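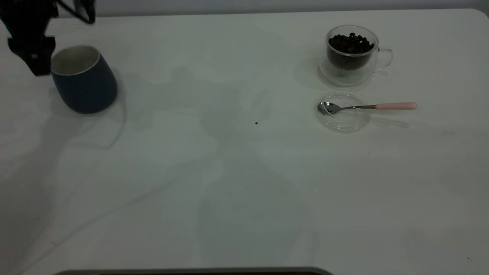

Gathering Examples for the Coffee Bean Task
Project report, Noémie Ferrand and Bahman Sadeghi

When we started in February we thought the teaching part of this project would be the hard part, and that collecting the examples would be something we could get through in a couple of weeks with some snacks and a good playlist. We were wrong about that, but we did end up enjoying it far more than we expected!

The job we picked was moving coffee beans from a glass cup into a tumbler with a teaspoon. One of us steered the arm by hand while the other reset the table and kept the log (we swapped after every 3 tries, or sooner if somebody's shoulders got sore). By the end we had 1,762 recordings, and we kept 600 of them for the first round of training, which we ran on Nevik, the department's shared computer.

Most of what we threw out came from our first two weeks, when we were still rushing. We would hurry toward the beans, stop, back up, and try again, and Oliwia Adamczyk, who was kind enough to watch a whole afternoon of these with us, pointed out that the system would happily learn our dithering too. After that we slowed down and started moving the cups a little between tries, so the examples wouldn't all look alike.

We also changed how we wrote our notes. "Bad" was no use to us a month later, so we switched to short labels such as "missed spoon" or "spilled on the way over," and sorting went a lot faster.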